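Asthorpe Open Day (robotics)

The Asthorpe Open Day is a yearly public event held at the Asthorpe workshop of Laitinen, a small firm that develops methods for teaching robots to handle everyday goods. It takes place in March and combines guided tours, talks and live demonstrations of hand-held grippers. The event is open to schools, local residents and people working in packing and repair. Entry is free, but places on the tours must be booked.

Background

Laitinen opened its workshop in Asthorpe after outgrowing shared premises in Rinau. Visits were at first arranged only for customers, on request. The first public day was organised by Lempi Mustonen, then head of training at the firm, and received 68 visitors. Attendance had risen to 104 by the third edition, when the programme was extended into the afternoon and a second tour guide was appointed.

The day was originally limited to a talk and a short film. Visitors' comments showed a strong wish to see the work being done, and the film was dropped in favour of a demonstration at the bench.

Demonstration

The central part of the programme is the handling demonstration, given at 11 a.m. and repeated at 3 p.m. A member of staff stands at a work table and holds a gripper in each hand. The grippers are of the same general kind as those fitted to a robot arm, but they are guided by a person. Movements recorded in this way are later used as examples from which a robot can learn a task.

The objects chosen are small and familiar. Phone cases have been used regularly, as they are light, have a definite front and back, and may be held upright or laid flat. The demonstrator takes hold of a case with one gripper and keeps the other free, with its jaw open, for use elsewhere on the table. A clear plastic tray with ribbed compartments is also placed within reach. Most of the table top is left bare so that the movements can be followed easily. 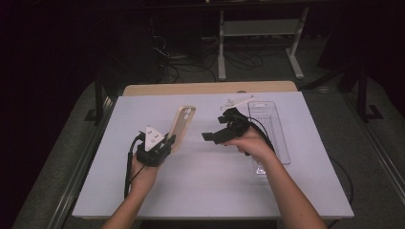

Visitor sessions

After each demonstration, visitors may try the grippers in groups of three. Each turn lasts 2 minutes. Participants are asked to pick up an object, turn it and set it down again, first with one hand and then with both. Children under ten must be accompanied by an adult. Sleeves should be rolled back and loose jewellery removed before a turn begins, and cables must be kept clear of the hands.

The sessions are supervised by Rawan Kassab, who joined Laitinen as a demonstrator and later wrote the visitor handbook. The handbook advises beginners to move slowly and to pause before closing the jaw. Recordings made by visitors are deleted at the end of the day and form no part of the firm's own work.

Talks and related events

Two talks are normally given in the upper room. One introduces the firm's methods to a general audience, while the other deals with Zekard, the in-house program used to sort and label recordings. A shorter version of the open day is held in Rinau for school groups. It includes the demonstration but has no workshop tour.

See also

Laitinen (company)
Zekard
Rinau schools visit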